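Last updated: July
Print this page
E-mail this page
Search the manual Enter keyword Go

Section 7. Comparing Grippers on the Bin Station

7.1 Scope

This section applies to operators who compare end tools on the large arm at the Drisivcombe bin station. It covers the Tustex suction tool and the Negri two-finger tool. Settings for the Kukon controller are given in Section 4 and are not repeated. Operators who have not completed the station induction must work with Yamuna Sundaram or Uriel Arellano present.

7.2 Before the Comparison

1. Confirm that the arm is in the park position and that the controller is in manual mode.
2. Enter the name of the tool to be tested in the run log, together with the operator's initials.
3. Close the air supply before removing or fitting any tool. Wait for the gauge to read zero.
4. Fit the tool and tighten the flange screws in a cross pattern. Do not use a power driver.
5. Load the matching tool file. The Tustex and Negri tools differ in length, and the wrong file will place the tip below the bin floor.
6. Open the air supply and listen for leaks at the fittings.

CAUTION: Keep hands outside the bin whenever the controller is in automatic mode, including during pauses between picks.

7.3 Running the Comparison

7. Select the item set from the list in Appendix B. The same set must be used for both tools.
8. Place the items in the bin by hand. Do not sort them or stand them upright unless the item sheet calls for it.
9. Set the arm speed to 400 millimeters per second. Do not change the speed between tools.
10. Start the run. Each run ends after 23 attempts or when the bin is empty, whichever comes first.
11. Record each attempt as a pick, a drop or a miss. A pick that carries two items is entered as a drop, with a remark.
12. Return all items to the bin and repeat the run with the second tool.

Note: If the arm stops on a force limit, do not clear the fault and continue. Move the arm up in manual mode, inspect the tool and enter the stop in the log. Three such stops end the run.

7.4 Hose and Cable Check

The cable dress must be inspected after every tool change and again after any force stop.

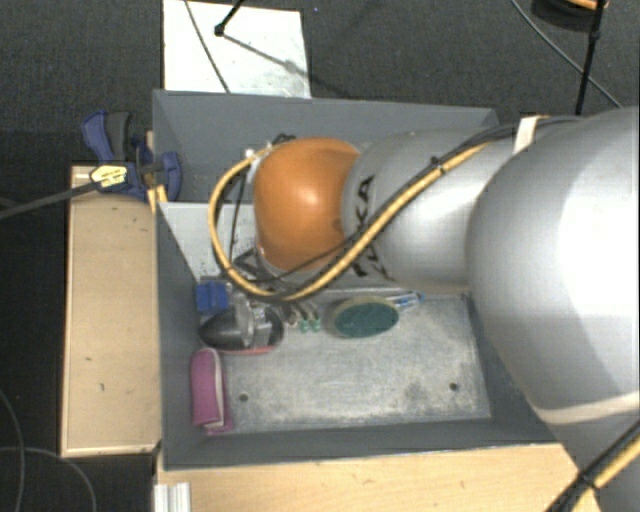
Hose routing has a direct effect on the results, and a hose that pulls on the wrist will shift the tool during slow approaches. Move the arm by hand control through the four corner positions and watch the hose at each one. The thick yellow hose should follow the gray arm segment, pass beneath the orange joint cover and loop up on its left side to the fittings, with the black cables tied alongside it. The loop must remain free at all four corners. If it tightens or touches the bin rim, stop and call Leopoldo Becerra before cutting or moving any tie.

Items that lie against the bin walls require a separate entry. Soft cases and items in shiny clear packaging are to be marked "W" in the log when they rest at a wall, as the two tools approach them at different angles and the scores are reviewed separately – see Section 9.

7.5 Closing the Session

13. Park the arm and close the air supply.
14. Check that the clamp on the bin is tight. A bin that has moved more than 2 millimeters makes the run invalid.
15. Send the log to Dayana Magaña. Requests to repeat a run are approved by Berwyn James.

Logs received without a tool file name will be returned to the operator.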